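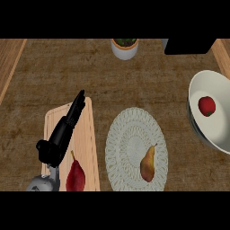

Chapter 6
Showing Instead of Telling

The first time I tried to teach a robot hand to pick up a pear, I wrote code for it. I spent a whole November on that code, and I'm still a little embarrassed by how it went (the pear suffered more than I did). Then my office mate, Randa Moussa, sat down with a headset and a glove, moved her own hand, and had the robot's hand copying her before my coffee was cold. I wanted to throw my laptop in the lake!

What Randa was doing is called teleoperation, and it's one of the two ways of teaching we'll cover in this chapter. In the other, kinesthetic teaching, you grab the arm itself and push it through the motion. Both give you a demonstration: a recording of what the robot sensed and what it was told to do, step by step, from start to finish.

We'll begin in simulation, where you can drop fruit all day long and there's nothing to mop up. You'll record 20 demonstrations of a simple pick, play them back, and throw out the bad ones. You will have bad ones. My student Rostam Tehrani once drove the thumb straight into the cutting board eight times in a row, and he's the best operator we've got.

Before you start, make sure you've finished the setup in Chapter 5, and have a look at the section on joint limits again if it's gone fuzzy. We'll use those limits right away in 6.1, when we map your fingers onto the robot's.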